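Dînette Jukeck – le coffret qui finit toujours sous le canapé

42 partages · 7 commentaires

Il existe deux sortes de dînettes : celles qu'on offre en février à l'enfant des autres, avec des casseroles en métal qui sonnent comme une fanfare, et celles qu'on accepte de garder chez soi. Jukeck fabrique la seconde sorte. C'est du plastique, ça tombe sans réveiller l'étage du dessous, et ça se rince à l'eau tiède après une soupe au terreau.

La collection se compose à la pièce. On prend la poêle, on prend la spatule, et on complète avec ce que la maison possède déjà, à savoir des fruits orphelins, des engrenages venus d'un autre jeu et au moins un anneau dont l'origine s'est perdue. Les enfants ne font aucune différence entre un légume et une roue dentée. Tout passe à la poêle, tout est « délicieux », et il faut en reprendre. 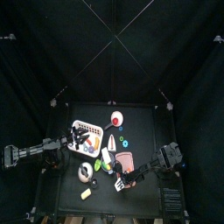
Temps de lecture : 2 min

La poêle blanche reste la vedette de la gamme. Les puristes y font cuire quelque chose de rouge et de rond, que chaque famille baptise à sa façon : tomate, steak, planète. La spatule ajourée, blanche elle aussi, sert à retourner, à servir et à diriger l'orchestre. On nous demande régulièrement si les fentes laissent passer la sauce. La sauce étant imaginaire, oui.

Le panier rectangulaire, avec ses rangées de petits trous le long du bord, accueille la banane, la fleur violette et les bricoles sans vocation précise. Il fait office de marché, d'évier et, certains soirs, de baignoire pour poupée. Les parents optimistes l'appellent « le rangement ». Nous n'avons pas souhaité les contredire dans la notice.

Côté engrenages, le bleu clair est le plus grand, et donc le plus disputé. Prévoir une négociation – ou un deuxième, vendu séparément, ce qui nous arrange.

À savoir avant de commander

Âge conseillé : à partir de 3 ans, petites pièces obligent.
Entretien : eau tiède, savon doux, torchon. Le lave-vaisselle est toléré en panier supérieur, sans séchage.
Poids du colis : 535 g, emballage compris.
Référence boutique : 1113
Stock : 400 exemplaires pour cette série, puis réassort quand l'atelier Esavura aura retrouvé le moule du couvercle.

Oui, il y aura un couvercle. Pranab Hettiarachchi, qui dessine la gamme, y travaille depuis assez longtemps pour que sa fille soit passée de la dînette au collège. Il assure que le bouton central est « presque bon ». Nous publierons la date ici dès qu'il aura cessé de le redessiner.

Livraison et retours

Les commandes passées avant midi partent le jour même par Gukance. Les retours sont acceptés pendant 2 mois, pièces complètes, traces de pâte à modeler retirées. Une pièce égarée se rachète à l'unité : écrivez-nous en précisant la couleur, et vérifiez d'abord sous le canapé.

J'aime (86) · Partager (42) · Commentaires (7)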